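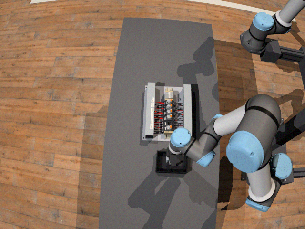
Can the open day demo be run with the second arm powered down in the simulation?

The second arm can be parked but has to stay enabled. The Li cell definition loads both arms under one controller, and disabling either one stops the task program at the first move. Park it with the idle pose and leave the servo state on.

Ticket 554
Product: Boltside cell simulator, Li dual-arm cell
Site: Flikport, demo room
Reported by: Nerea Quintana
Opened: 08/11/2025
Priority: high (visitors on site)
Status: resolved, one item left open

Problem as reported
Demo program stops during the module placement sequence. Controller shows "path timeout" and the near arm holds position. Restarting the program clears it, then it comes back at the same step. First visitor group from Wosov saw it twice. The same program ran clean in October on the office machine.

Steps to reproduce
Load the Li cell. Set playback to real time. Start the placement program from the home pose. Open the second viewer window on the projector. The fault comes on the approach to the tray.

Entry 1, support
Asked for the controller log and the machine settings. Log shows the motion planner waiting on the physics step, then giving up at 100 ms. Collision model loads without warnings. Tray pose and fixture pose match the shipped cell file, so the targets are reachable as defined.
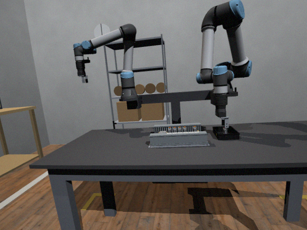
Simulated cell from the front: right-hand gripper over the tray, left gripper empty.

Entry 2, Nerea Quintana
Closed the projector view and ran the program again. No fault. Opened it again and the fault came back on the second cycle. Shadows are set to high in both views — that was changed for the open day because the projector picture looked flat. Can't leave the projector off, it is the only view the back row gets.

Entry 3, support
Consistent with the log. Two views with high shadow quality share the graphics card with the physics step on that machine, and the step is late when the arm is close to contact. Suggested two changes: shadow quality to medium in the projector view only, and planner timeout raised in the cell settings. Apply them one at a time and run the program between changes.

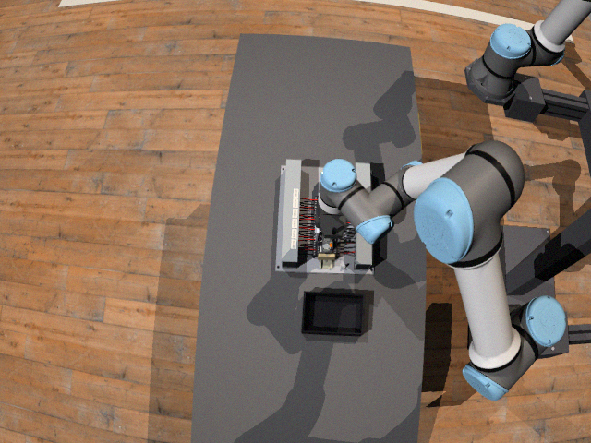
Shadow change applied first. Fault went from every second cycle to one stop in 31 cycles. Timeout then raised to the next preset. No stop in the 49 cycles after that, with both views open and the wrist view switched on for part of the run.

Entry 4, Nerea Quintana
Afternoon groups done without a stop. One visitor asked for the wrist view on the big screen, so I swapped it in during a cycle. The program kept going but the picture froze for a moment when the view changed.

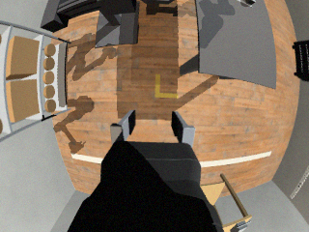 The freeze can be repeated by switching views while an arm is moving. With the program paused it does not happen. For the rest of the day I paused, switched, then resumed.

Entry 5, support
Freeze on view change is a separate fault in the viewer and has no effect on the controller. Moved to the viewer queue. Keep pausing before a switch until there is a fix.

Resolution
Projector view: shadow quality medium. Planner timeout: one preset above default. Both saved in the Flikport copy of the cell file; the shipped file is unchanged. If the cell is reinstalled, both settings have to be entered again.

Open item: viewer freeze on switching, assigned to Boltside.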